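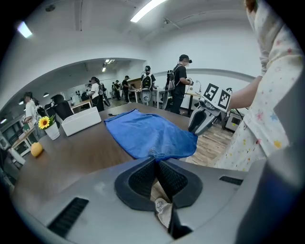 Erkine table tasks — minutes of the layout and materials meeting

Held in the upstairs office, Skostden, July 3, 2025

Present: Nighat Lashari (chair), Gus Begay (minutes), Đồng (materials)
Apologies: the Dremivitz site contact

1. Minutes of the previous meeting

The minutes of the May meeting were accepted with one correction. Under item 4, "tea towels" should read "microfibre towels". The tea towels were withdrawn from the list before that meeting and are now in the kitchen drawer.

Matters arising: the label printer has been returned. The shelf brackets have not arrived. Gus to ask Dremivitz for a delivery date.

2. Layout of the brown table

2.1 The meeting reviewed the current layout for the towel task. The blue towel lies crumpled in the middle of the table, with the white lidded box to its left, the sunflower pot and the lemon towards the left front, and the pen on the far side of the towel.

2.2 Nighat asked whether the pen should stay. It is thin and dark, and against the dark brown top it is easily missed when the table is cleared. Đồng would keep it for that reason, as a desk or kitchen table normally has a pen on it somewhere. Agreed that the pen stays but is added to the end-of-day check.

2.3 Gus noted that the layout sheet gives the position of the box and the pot but says only "fruit, left" for the lemon. Lemons have been put down in a different place by each person setting the table. It was agreed that this is acceptable so long as the lemon is clear of the towel. The wording will be changed to "lemon, left side, not touching towel".

2.4 The flower pot is to be treated as a fixed item in the towel task. In the tidying task it may be moved to the back of the table or on to the side table. The sheet does not make the difference clear at present. Nighat to redraft.

3. Towel: starting condition and finished fold

3.1 Starting condition. There was some discussion of how crumpled a towel should be at the start. Under the present wording ("loosely dropped") some towels begin in a tight heap and others almost flat. Both were considered useful. Nighat proposed two named starts:

Start A — spread more or less flat, with folds and wrinkles left in.
Start B — gathered in one hand and dropped from just above the table.

Agreed. The start used is to be written at the top of the sheet before the towel is touched.

3.2 Finished fold. In half lengthways, in half again across, open edges facing the front of the table. Corners need to meet within the width of a finger. Gus asked for something more exact. It was felt that a tighter figure would only lead to people fussing over the last corner, and the wording was left alone.

3.3 Where the folded towel goes. Two versions of the sheet are in use. One ends with the towel folded in the middle of the table and the other with the towel placed on the lid of the box. The second version has caused trouble, as the towel slides when the table is knocked. Agreed to keep only the first. Old copies to be taken off the clipboard.

3.4 Washing. Microfibre towels are to be washed on their own, without softener, and dried flat. Towels that have gone stiff or have pulled threads go into the rag bag. Đồng reported that the darker colours shed lint in the first two washes and should be washed before they are put out.

4. Materials

4.1 Towels. A pack of 12 has been opened. A further order of 144 was quoted by the supplier as the smallest trade quantity. The meeting did not think so many could be used or stored. Đồng to ask for a price on 100 mixed colours, and failing that to buy retail packs as needed.

4.2 Boxes. The white plastic boxes are satisfactory. Lids should be kept with their boxes at all times. Lids put away separately last month took roughly an hour to match up, as two of the sizes look the same until they are pressed down.

4.3 Flowers. The sunflower in its white pot is to be wiped with a damp cloth when dusty. No more plants are to be bought until the shelf is up.

4.4 Fruit. The lemons are not to be taken for drinks. Gus will put a separate bowl in the kitchen for that purpose.

4.5 Pens. Any dark pen will do. Caps on. Pens without caps have marked one light towel, which has gone to the rag bag.

5. Room

5.1 Floor. The light wooden floor shows scuffs near the tables. Felt pads to be fitted to the legs of the brown table first, then to the white one. Tables are to be lifted by two people when moved and never dragged.

5.2 Lighting. No change to the overhead lights. The small desk lamp is to be left where it is during the day and switched off at the wall by the last person out.

5.3 Walls. A request to hang coat hooks on the white wall by the door was deferred. Dremivitz must agree to any drilling. Bags should go under the bench in the corridor until then, especially on days when several people are working.

5.4 Noise. Chairs are being stacked while others are working. Please wait until the hour.

6. End-of-day check

The check was shortened from nine lines to five and read out as follows:

Towels counted back into the basket, used ones in the wash bag.
Box closed, lid pressed down on all sides.
Pot and lemon to the tray.
Pen to the tray.
Table wiped with a barely damp cloth, then a dry one.

Gus asked who signs when two people share a table. The person who wipes it signs.

7. Any other business

Đồng asked whether a second, smaller table could be set up for the cutlery task. There is space along the side wall, but the walkway to the fire door must be kept clear. To be measured before it is discussed again.

Nighat asked that sheets be filled in with ink. Pencil entries from May are already hard to read.

8. Actions

Nighat — redraft layout sheet (2.3, 2.4) and add Starts A and B (3.1).
Gus — delivery date for shelf brackets; felt pads; lemon bowl; remove old fold sheets.
Đồng — towel price; measure side wall.

Next meeting: in 3 weeks, same room, date to be sent round by Gus.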